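5.3 Recording a scooping task by remote control

Read section 5.2 before you begin. The steps below assume that the Pliltik controller is paired with the arm and that the speed limit is set to 100 mm per second.

1. Open Plateck and choose New Task. Enter a short name, such as 'scoop beans'.
2. Place the source container within easy reach of the arm. Remove any lid and lay it flat, clear of the approach path.
3. Place the receiving container to one side.
4. Close the gripper on the sleeve at the end of the spoon handle. Do not grip bare metal.
5. Press Record and wait for the tone.
6. Lower the bowl of the spoon into the beans at an angle, then pause briefly.

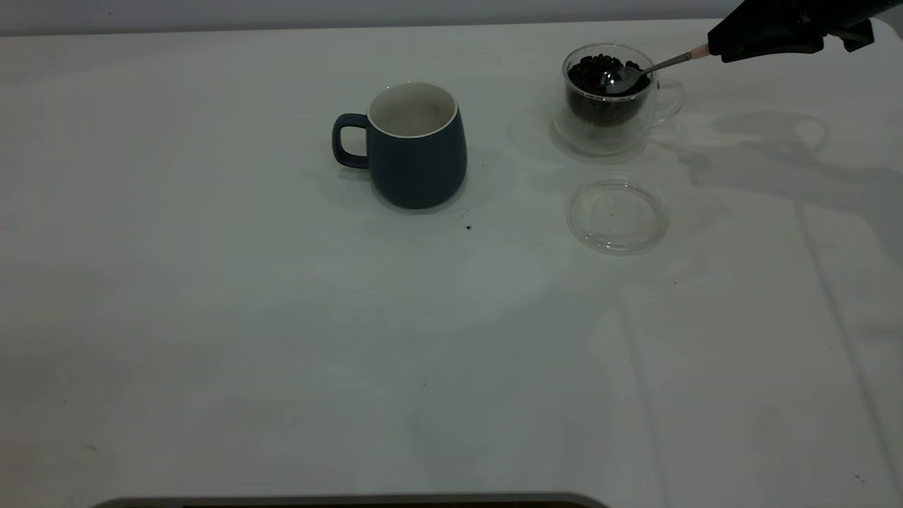

Fig. 5-4. Spoon in the beans at step 6. The lid lies flat on the table, in front of the glass cup.

7. Raise the spoon until it is clear of the rim – do not drag it across the glass.
8. Move to the receiving container, tip the spoon and return to the start position.
9. Press Stop. Keep or discard the recording before starting another.

Note: Record at least 10 good runs for each layout. Runs that contain a collision should be discarded, even if the scoop was completed.

CAUTION: Keep hands off the table while the arm is live. The stop button must stay within reach of the operator.

5.4 Checking the wrist view
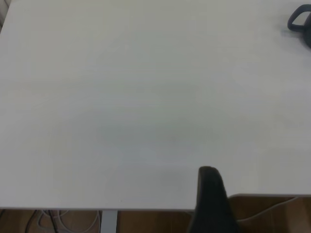
The wrist view is stored with every run and should be checked in Plateck before a set is uploaded. Scrub through each recording and look for blurred or missing frames. Where the view takes in the front edge of the table, it may also take in the floor, and loops of cable such as those beside the table leg will then become part of the training data. Tie cables back before recording, or tilt the wrist so that the tabletop fills more of the view. A handled container at the far corner of the view is acceptable during travel moves, but the target must be near the centre before the spoon is lowered.

Note: Plateck stores up to 2,000 runs per task. Export older sets to Achari before this limit is reached.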